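Floor coverings: changes to the Gretside rooms

The ground-floor rooms at Gretside went over to woven straw flooring in January. Since then we have had a number of queries about cleaning, mat placement and storage, so the current arrangements are set out again.

Straw flooring is dry-cleaned only. Sweep along the weave with a soft broom and lift grit from the joints with the brush head on its lowest setting. Damp mops are out. Spills should be blotted at once and the section left uncovered until the next morning.

Ribbed mats go directly on the straw with no underlay. The Jivwood underlay trialed last year held moisture and marked the floor in two rooms. Mats should be lifted every 10 days, turned, and put back at least 70 mm from the wall. Replacements are ordered through Kenico under item 445. Coelho no longer stocks the size we use.

Folded clothes may be stacked on the floor during sorting, but stacks are to be moved before sweeping.

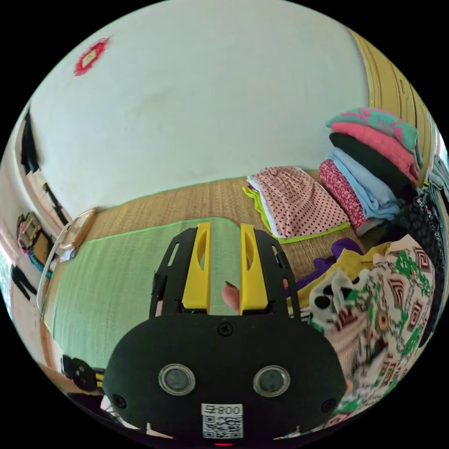
Light green ribbed mat on the woven straw floor, with folded clothes stacked in front of the door.

Door clearances will be checked room by room. Report any door that drags on the weave to Mudassar Durrani, extension 189, giving the room number and the side that catches.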